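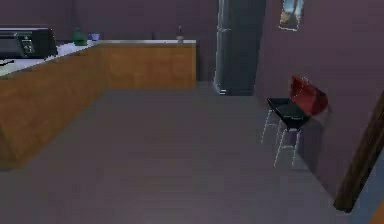 L-shaped counter with pale top and wooden fronts (render)

From: Kumaresan Salian
To: documentary discussion list
Date: Aug 22, 2018
Subject: Re: Araya film - did anybody stay until the end?

Hello Bronwyn, hello all,

Thank you for the long message. I quote only the part I want to answer, I hope this is all right.

Bronwyn Donnelly wrote:
> I saw the Araya documentary at Gekcombe last night and came out rather
> cross. It runs for 100 minutes and she speaks in perhaps a quarter of them.
> The rest is people who worked for her telling us how difficult she was
> and how marvellous the coats were. We get the Rutness collection
> from start to finish, with music so loud I couldn't hear the woman
> who cut the patterns. Then the house closes, black screen, credits.
> Why did she stop? Surely that is the only question worth a film.
> Did anybody stay for the talk afterwards? I had a train.

I stayed for the talk, so I can report a little. But first I must say that I liked the film more than you did.

You are right about the music. In the Rutness part it is much too loud, and the pattern cutter is the most interesting person in the whole film. I wrote down one thing she said, when she is holding the grey coat inside out: "She never asked me if it was possible, she asked me how long." For me this sentence explains more about the work than all the journalists together. I would happily watch a second film with only her and the coat.

Where I don't agree is the question of why Araya stopped. I think the director did try. There is the telephone call, near the middle, where we hear only the voice of the director and he asks it directly, and then there is a long silence and she talks about the heating in the old studio. Some people near me laughed. I found it quite sad. She was asked, and she decided not to answer, and he left it in the film. Maybe he should have asked again another day, this I can accept. But to put the guesses of other people in place of her answer would be worse, and I have seen many fashion films which do exactly this, with slow piano and a doctor.

My own complaint is a different one. The film believes that everything important happened on the catwalk. Araya made 12 collections, and for at least 3 of them there was no show at all, only appointments in the studio. These are the clothes that people wore. My aunt had a jacket from one of them, dark green, with the pocket on the wrong side, and she wore it until the lining fell out. In the film these years take less time than the opening titles. I understand that there is no footage, but there must be customers, and customers can talk.

Now the talk. It was with the editor, the director could not come. She told us that they had 183 hours of material, most of it from the archive of Pirnex, who made the videos for the shows. This explains to me why the film looks as it does. If someone gives you so many hours of catwalk, you will use catwalk. She also said that the first cut was much longer and had a chapter about the sewing room, and that it was taken out for the television version and then did not come back. A man in the front row asked if it will be on the disc. She said she hopes so, but she did not look very hopeful.

Somebody else asked if the family had seen the film. Yes, they had, in January, and they asked for one change, a letter which is now shown but not read aloud. I did not notice the letter at all. If another member goes to see it, please look for it and tell me where it is.

Two practical things. The sound at Gekcombe is better if you sit at the back, at the front the speakers are directly over your head - maybe this was part of your trouble, Bronwyn? And the printed programme has a good essay about the coats, with drawings of how the shoulder is made. It is not signed. I have a spare copy and can post it to the first person who writes to me, off the list please, so that we don't fill everybody's mailbox.

I would also like to know if there is an older film about her. I have a memory of something short on television, black and white, with Araya standing at a table and pinning a sleeve and not looking up once. I have searched under her name and found nothing. It is possible that I am mixing her up with another designer, but I remember the hands very well.

With best regards,
Kumaresan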